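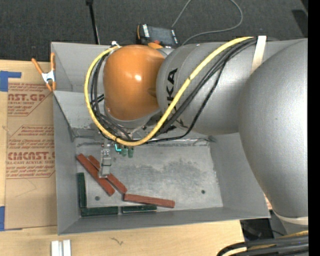

**What keeps students from rural towns from finishing the college financial aid application?**

Mostly the paperwork. Students in our survey wanted to apply, but they stopped when the form asked for tax records or a parent's signature they couldn't get in time.

## Method

We surveyed seniors at two high schools, Skistow and Gronow. The survey was on paper and was given during homeroom in April. We got 142 usable responses. Students didn't write their names. We left out surveys with only the first page filled in.

## Results

Of the students who answered, 80 had started the application but hadn't sent it in. The most common reason was missing tax information. The next was a parent who worked nights or lived in another household. Cost of college came up less than we expected, though several students wrote about it in the margins.

Skistow has a full-time counselor. Gronow shares one with the middle school in Gemelness, and students there were more likely to say they didn't know who to ask.

The Gundomel program runs evening help sessions at the Skistow library. Students who had gone to one usually knew which documents they needed. Students from Gronow said the last bus left before the session ended.

## Limits

Students who were absent that day are missing from the data, and they may be the ones who need the most help. Question 2 was worded badly. Some students read "household" as everyone in the house and others as just their parents, so we didn't use those answers.

## Next steps

We would like to repeat the survey in the fall, before the form opens, and ask Gundomel if one session a month could be held at Gronow.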